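Oct 9, 2024

Glue joints again, cont. from the last entry. Batch 22 out of the clamps this morning. Flomer hide glue on one half, the Postaslow fish glue on the other, same beech offcuts, same planer settings. Paula cut the strips, I did the glueing up, so any wonky ones are mine.

Quick numbers before I forget. Hide glue strips held to 133 on the hanging rig (the old scale, same units as before, do NOT convert). Fish glue gave up at 105, and it broke in the glue, hardly any wood fibre pulled. Hide glue breaks were nearly all fibre. So that's clear enough for dry joints. Damp box still to do.

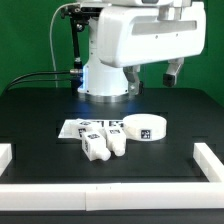
Room was at 20 degrees overnight, which is warmer than last time, so not a fair match with batch 21. Should have written the temperature down for that one and didn't. Going to tape a sheet by the door and fill it in every morning from now on.

Pot notes: hide glue went stringy after the second reheat. Tossed it. Next time smaller pot, soak the granules the night before, and don't let it anywhere near the boil. Valentin says he leaves his soaking in the fridge all week and never has trouble. His smells, mind.

Fish glue is nicer to work with, longer open time, no faffing with heat. Would still use it for veneer patches and labels. Not for chair rungs.

Hinojosa chair -- back legs are apart now, took ages with the warm water and the thin knife. Old glue came off in flakes on the left side, right side was something modern and horrid, probably from a repair in the seventies or so. Had to scrape. Lost a bit of the tenon shoulder, will need a shim. Paula thinks a wrap of shaving glued on the day before, I'd rather let in a proper piece. Not decided.

Things to sort:
- new blade for the small bandsaw, this one wanders
- ask Kernolside if they still do the fine granules, last bag was all lumps
- damp box needs a lid that acutally shuts
- return Valentin's sash clamps, had them since March
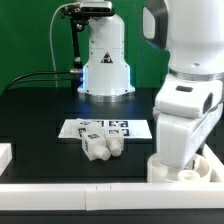 Bench end, Wednesday. White arm down at the round fixture.

Afternoon: glued up the first lot for the damp box, hide glue only, ran out of the other. Warmed the strips on the radiator first this time and it spread much better, no gelling before the clamps were on. Squeeze-out wiped with a hot rag. Marked the ends in pencil, H for hide, D for damp -- the pen bled last time and we couldnt read half of them.

Clamps stay on till tomorrow. Paula to take them off if she's in first, then straight into the box, and write the time on the sheet please.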